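Home | Machines | Animals | Space | Ask Us

Robot Fingers Need Care Too!

Your fingertips fix themselves when you scrape them. A gripper's can't! It has soft pads on its two fingers so it can hold things without squashing them, and those pads wear out, just like the soles of your sneakers. 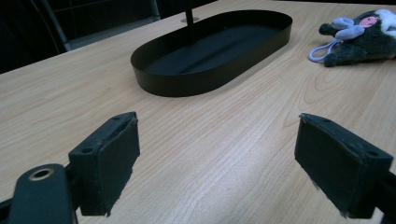
Look closely at the edges of the pads, where they've gone all frayed!
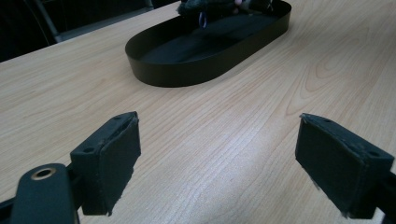 How do you change a worn-out pad?

First, a grown-up switches the machine off. Then you peel off the old pad and wipe away every bit of leftover glue (this is the slow part!). Press the new one on flat, wait 9 minutes, and try it out on something soft.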